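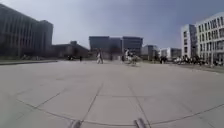
4 min read

Most companies still treat the government relations team as the people to call when something has gone wrong. A draft rule appears, the comment window is already half over, and a message goes out asking who we know at the ministry. I have worked on both sides of that call, and I think the habit is expensive and should be dropped.

My first years were spent in a state licensing office. We put out consultation papers and waited. On one of them, a proposal on storage standards for small distributors, we received 122 responses. Seven of those told us something we didn't know. The rest were the same two template letters from trade groups, with the company name changed at the top. We read every one, as we were required to, and the templates made no difference to the final text. All seven of the useful ones did.

What set them apart was plain detail. One came from Sadia Rind, who ran compliance at Hirar, a mid-sized distributor. She sent four pages. She listed which clauses her sites already met, which they could meet in a year, and which one they couldn't meet at all without closing a warehouse. She also wrote the replacement wording for that clause. We used most of it. She had no contacts in our office and had never asked for a meeting.

I tell that story to clients often, and the usual reply is that their issues are bigger and more political. Some are. Most are not. Most of what a company needs from government is a definition that fits how the work is done, a filing date that doesn't collide with another filing date, or a form that accepts the right kind of document. These are settled by mid-level staff with too much to read. A dinner with a minister does very little for them, and sometimes it does harm, as the staff hear of it later and wonder why nobody came to them first.

The second problem is timing. By the time a rule is published in draft, its structure has been decided. The people drafting it have a view of what the industry looks like, and they got it from whoever was talking to them the year before. If that was your competitor, or an academic, or a consultant with a slide deck, then the draft will reflect it. Trirkarar, a payments firm I advised, learned this when a reporting rule arrived with a threshold copied from a much larger business. They spent over 100 staff days arguing it down. A short briefing a year earlier would have covered the same ground.

My colleague Zarmeena Farooqui disagrees with me on part of this. Her view is that early contact favors firms that can afford a standing team, and that the crisis model is at least open to everyone. It's a fair point. Small firms can't keep a person in the capital. But the crisis model isn't open either. It goes to whoever can hire the most lawyers in three weeks. If anything, a two-page note sent in a quiet month is the cheapest tool a small firm has.

I would also like to see agencies do their part. Publish a forward list of rules under review, with a named contact for each. Keep it current. Where I have seen this done, the quality of responses went up and the late panic went down. Meeting logs should be public too, including the dull ones. Anyone who does this job properly has no reason to object to that.

For companies, the change is mostly a matter of reporting lines. Put the government affairs person in the room when products are planned, and stop placing the function under communications. A press officer is trained to control what gets said. A regulator wants to know what is hard, what it costs, and where you fell short last year. Those are different instincts, and in my experience the first one wins when both sit on the same team.

Budgets need to follow. Ketsara Srithong, who managed this work at Movarstead for several years, used to set her annual plan by the review calendar and left a small reserve for surprises. Her finance department wanted it the other way around, with money released when a threat appeared. She won that argument only after a labeling rule caught the firm unprepared. I would prefer that other firms have it before their own bad year, during the ordinary planning round, when there is still time to hire someone and let them learn the files.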